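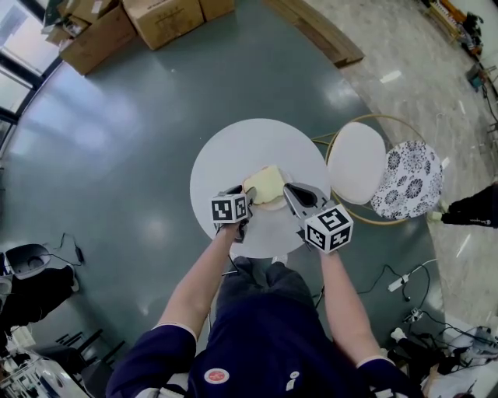
The round table with the two stools next to it, boxes still over by the wall.

Small round table for everyday meals, keep it or swap it?

kyuri_y
Posted Thursday, 8.15 am
We moved in at the start of June and are still unpacking. The table is white, round and on the small side, and at the moment we use it for breakfast, tea, post and anything else that needs a flat surface. The stools have gold-coloured frames. One has a plain white seat and the other has the dark flower pattern on white.
The set came to over £370 from Olatunji, so I would like to keep it if I can. My partner wants a rectangular table against the wall instead. The stretch of wall we could use is 141 cm long once the boxes have gone. Has anyone lived with a small round one for a long time? I am mainly asking about meals. I know it will not do for guests.
Kyu-ri Yeom

bramblehedge
Keep it. We had a round one for years in a rented flat and you can walk past it without catching your hip on a corner. Ours was a Plorkell and the top marked badly, but the shape was never the problem. Put the post somewhere else and you will find you have a lot more room.

dunmore_tony
I would swap it. Round tables waste space unless they are in the middle of the room, and then you are walking round them all day. At 141 cm you can get a proper table along that wall with both stools tucked under it and still have space at the end for a bin or a plant. Stools are no good for a long meal either, no back to them.

bramblehedge
Depends how long your meals are, Tony. Breakfast takes us ten minutes.

dunmore_tony
Ours doesn't. I read the paper.

lintrap
Question about the stool with the pattern. Does the cover come off? I had white seats and gave up on them within a few months. Jam, mostly. A pattern with some dark in it will hide more than the plain one, so I'd let whoever is messier sit there.

kyuri_y
I haven't tried taking it off. There is no zip that I have found. I will look underneath tonight.

parkside_jo
Please don't pull at it. I had a Juruseck stool and the cover was stapled on underneath. It looked removable and wasn't. I got one edge off and never got it back flat. A damp cloth and a drop of washing-up liquid did the job after that.
On the table, I agree with bramblehedge. What fills a small table is big plates. We changed to side plates for anything on bread and the problem went away. I also keep the washing-up sponge on a saucer so it doesn't sit in its own puddle, and I see something like one on a plate. That lives by the sink here, though. I wouldn't give it table space.

kyuri_y
It does usually live by the sink. I was doing the table. 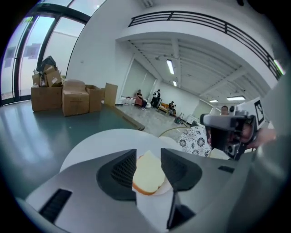
kyuri_y
Crumbs are my other worry, with that floor. It has a shine on it and the windows go right down to the ground, so in the morning every bit shows from across the room. We have started using paper napkins for toast and sandwiches, and you can see one under the slice of bread, with the plate just behind. It does cut down on what ends up under the stools. The drawback is going through a lot of napkins, so I am thinking of cloth ones.

lintrap
Cloth ones, yes. Dark, or they'll look tired in a week. Shake them out over the sink and wash them with the tea towels.

dunmore_tony
Or use the plate. It's right there. I've never understood napkins with toast.

parkside_jo
The plate catches what falls on the plate. With a stool and no table edge to pull up to, people lean back and eat over their knees. I'm with the napkin.
For the floor, a soft broom first and then a flat mop wrung nearly dry. I used Grendareck on a glossy floor and it left streaks you could only see when the sun was low. Plain warm water was better.

bramblehedge
Before you decide anything about the table, get those boxes out. If you flatten them and stand them by the door they'll go with the recycling, and you can mark the rectangular one out on the floor with masking tape. Leave the tape down for 2 weeks. We did that with a sofa and didn't buy the sofa.

kyuri_y
Good idea about the tape, we will do that. One of the boxes is already full of flattened cardboard, so it is a start. I looked under the patterned stool and couldn't see how the cover is fixed, so I am leaving it alone.

dunmore_tony
Tape out the round one against the wall as well, then, and see how much you lose behind it.

kyuri_y
Will do. I'll post the measurements once the wall is clear.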